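Breakfast in Bed, Without the Breakfast

Every November somebody revives the idea that a bed makes a perfectly good table. The Selthorpe guide to small-apartment living gives it a whole chapter, with a list of 30 things you can supposedly lay out on a mattress. I have my doubts. A duvet has hills, fruit is round, and I have washed enough bedding to know where this goes. Still, make up your own mind.

The guide's first rule is to put something between the food and the fabric. Fine, as far as it goes. A plastic sheet will keep juice off a duvet, but it slides, it crackles, and it does nothing about the slope.
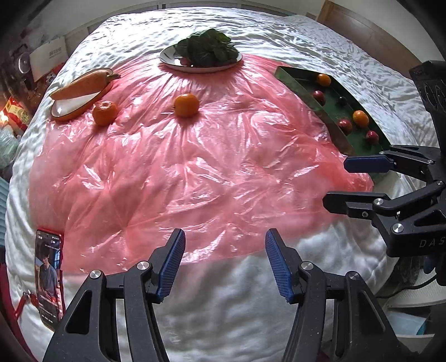
Greens on the round plate, a carrot on the oval dish, and pink plastic under the plate.

The carrot I can forgive, because it stays where you put it. Mandarins are another matter. My neighbor Kvido Mikuš, who likes this sort of thing far more than I do, says you only need to press a little hollow into the sheet for each one. I tried it at home with a bag of 22. It worked until I sat down.

His other argument is the tray. A tray with raised sides, he says, gives you a level floor and a wall all around it, and then the mattress hardly matters.

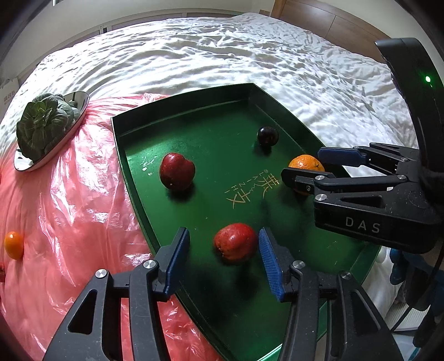

I'll grant him the sides. The cheap tray I bought from Kadlec a few years back was nearly flat at the rim, and one plum got as far as the hallway. But a tray on a soft bed is only level while everyone keeps still, and it takes up the spot where a person would sit. Mitenari sells one with folding legs for $50, and the legs sink in too. I sent it back.

Then there is the matter of what goes in the tray and what stays outside. The guide says small fruit inside, large fruit wherever it looks good. I would put it the other way around for anything heavy. A big orange has some weight to it, and when it starts to roll, it takes its neighbors along.

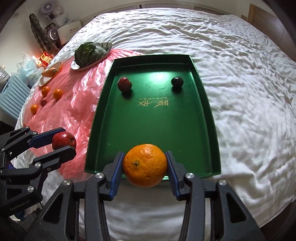
Kvido thinks I am being sour about it, and he has offered to lend me his Adik bed table for a month – we'll see. My kitchen table cost 200 dollars, seats four and has never once tipped a plum onto the floor. If you do try the bed, use an old duvet cover, and leave the bowl of soup in the kitchen.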